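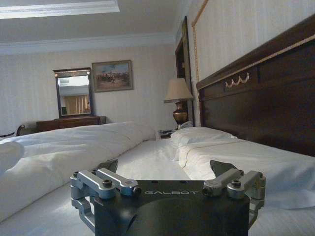
Asked in the replies by Sinedik: is a faint stripe in a white sheet a laundering fault or the weave? Usually the weave. Satin stripe is the same yarn with longer floats, so it shows at a low angle and vanishes from overhead.

Stripe runs give you a free straightedge. Line one up with the mattress side before tucking anything. If it drifts, the sheet is off grain and the corners will fight you.

Duvet: 2 people or one, same order. Shake, square the foot end, then pull toward the headboard. Bunched fill moves along the baffles, slowly. Allow 15 seconds per side. 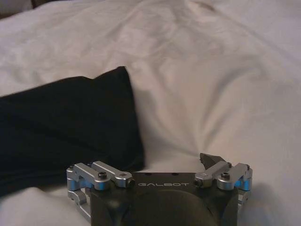
Clear the bed before stripping it. I worked 71 rooms at the Skardale last December, and small dark items went down the chute with the linen more than anything else. Black is the easy case: a folded black cloth on white bedding shows from the door. White socks do not.

Anything found goes on the desk, still folded. Do not refold it.

Next post Friday: pillow protectors, zipper side in or out. I have a position on this.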